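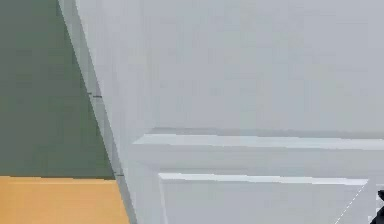

ABOUT US

Fliltmont is a small evening school for people who want to learn bookbinding and paper repair. We teach adults, most of them beginners, in two rooms above a row of shops on Stevens Lane. The school was started by Hicham Filali, who had spent 13 years at the bench in a trade bindery and wanted to teach the work properly, at a pace that suits people who have been at a desk all day.

At first there was one course, one press and a borrowed guillotine. The second room came when the tailor next door moved out. It is now the repair room, where Floor Kramer teaches paper mending, spine repairs and box making. She trained as a paper conservator and still takes in private work in the mornings.

What we teach

The beginners' course runs for ten evenings. You fold and sew your own sections, round and back the spine, and finish with a full cloth binding. By the end you will have made four books: a pamphlet, a notebook with an exposed spine, a flat-back case binding and a rounded one. Some people get through a fifth. We don't use kits, and all boards are cut in class from full sheets.

After that you can go on to leather, to boxes, or to repair. The leather course is the longest and we ask that you have finished the beginners' course or can show us something similar you have made elsewhere. Repair students bring their own books. Family Bibles, cookery books and old atlases are what we see most. Please don't bring anything valuable to practise on in the first few weeks. Floor will tell you when a book is beyond what can be done in class, and she is quite strict about this.

Classes and times

Evening classes start at 6.30 and end at 9. There are no more than eight people in a class. The rooms are open from 5.45 if you want to set up or carry on with something from the week before. Work can be left in the press between classes as long as your name is on the boards.

We close in August. The summer show is in June, when students put their books out on the benches and anyone can come in and handle them. Last year there were 40 books, including a set of herbals bound in goatskin by one of our second-year students.

Materials

Paper, board, thread and glue are covered by the course fee. Leather is charged by the piece, as skins vary a good deal. We ask you to buy your own bone folder, a scalpel and a steel rule, and we keep a few of each for sale at cost. Book cloth comes from Herus, marbled papers from Prellow, and both will sell to students directly in small amounts. Offcuts go in the drawer under the window and are free to take.

Fees and places

One place in every class is kept at a quarter of the full fee for anyone out of work or on a low income. You don't need to send proof, just ask when you book. Returning students pay full price, with £25 off if they book before the end of the previous course.

The rooms are up one flight of stairs and there is no lift. The 401 bus stops at the end of the lane, and the last one back into town leaves well after class ends.

Page last updated: June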